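Lint Rollers, Sticky Sheets and Reusable Brushes: Your Questions, Our Doubts

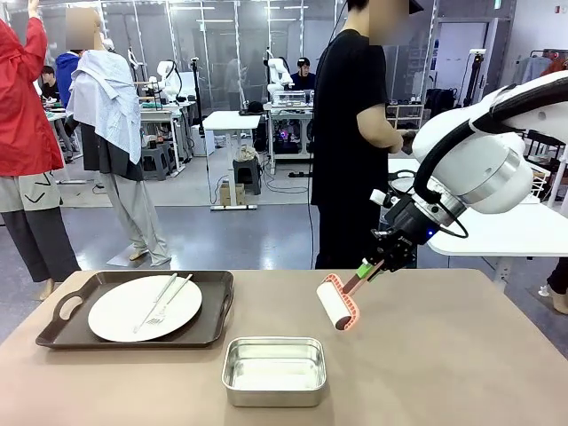

A sheet-type lint roller with an orange-red frame, held over a tabletop.

Folarano is a small household advice site. We buy what we write about, and we tend to distrust the back of the package. Readers send us more questions on lint, pet hair and fuzz than on any other laundry subject, so the ones that keep coming back are collected on this page.

Do expensive lint rollers work better than cheap ones?

Sometimes, and less often than the price suggests. What matters is the adhesive and how cleanly the sheets tear. We have had store-brand rolls that beat ones costing three times as much, and we have had store-brand rolls that shredded into confetti by the fourth sheet. A thicker handle feels nicer. It does not pick up more hair.

What does "extra sticky" mean?

Whatever the company wants it to mean. We know of no shared scale printed on these packages, so one maker's "extra" can be weaker than another maker's plain version. We asked Cever how it decides which label goes on which roll and got back a paragraph about passion for clean homes. If you want to compare two rolls, press a sheet from each onto the same wool coat and look at them side by side.

How many sheets are really on a roll?

The number on the box is usually honest, but check whether it is for one roll or the whole pack. A Navodach bundle we bought said 400 in very large type. That was the total across all the refills in the box. Also look at the size of a sheet. A narrow sheet is used up faster, and a high count of narrow sheets can be a worse deal than a low count of wide ones.

Why do I tear off three sheets to get one?

Most likely the cuts don't line up with the edge you are pulling. On spiral-cut rolls the tear runs at a slant, and you have to start at the corner and follow it around. On straight-cut rolls you pull across. Many people own both kinds and use the wrong motion on one of them. If the roll has sat somewhere hot, such as a car in summer, the glue may have crept into the cuts, and then no technique will save it. Peel off the outer few layers and try again.

Can a lint roller leave glue on my clothes?

Yes, though makers don't like to say so. We see it most on silk, on coated rain jackets and on anything left with a sheet pressed against it. Roll, lift, and don't park the roller on the fabric. Try a hidden seam first if the garment is one you'd miss.

Are the washable gel rollers any good?

For a while. A fresh gel roller grabs hair well, then you rinse it and wait for it to dry before it grabs again. The claim that it will "last forever" is one we would like to see in a written warranty. The Hyvönen roller we kept by the front door was noticeably weaker after 23 washes, and by then it had also collected a ring of gray fluff near the end caps that no rinsing would move.

What about the brushes with the red velvety pad?

They work in one direction only. Brush the wrong way and you put the lint back. They are decent on coats and poor on knits. Cleaning them is the annoying part, and the self-cleaning bases sold with some of them move the fuzz to a place where you still have to dig it out.

Do rollers help with dust mites or allergies?

We would be careful here. A roller lifts loose hair and flakes from the surface of the cloth. It doesn't reach inside a cushion or a mattress. One package in our closet promises "932 times more allergen removal" and never says more than what. Washing the cover is the duller answer and the one we'd go with. If your allergies are bad, ask a doctor and skip the box copy.

Is there a cheaper way?

Wide masking tape wrapped around your hand, sticky side out. A damp rubber glove dragged across a couch does very well with dog hair, better than most rollers we've paid for. For clothes, 30 minutes in the dryer on low with nothing else in the drum gets plenty of hair into the lint trap. Clean the trap before and after.

Can I recycle the used sheets?

We doubt it. Paper covered in glue and hair is not something most curbside programs want, whatever green leaf is printed on the wrapper. The cardboard core is a better bet if it comes out clean. Your local program has the final word.

Do you earn money from the brands on this page?

No. We have been offered free samples and turned them down, and there are no store links in these answers. You should still be suspicious of us. Buy one roll before you buy twelve.

My question isn't here. Where do I send it?

Use the contact form at the bottom of the page and tell us the fabric, the kind of lint and what you have already tried. We update this page every December, and sooner if a reader shows us we got something wrong.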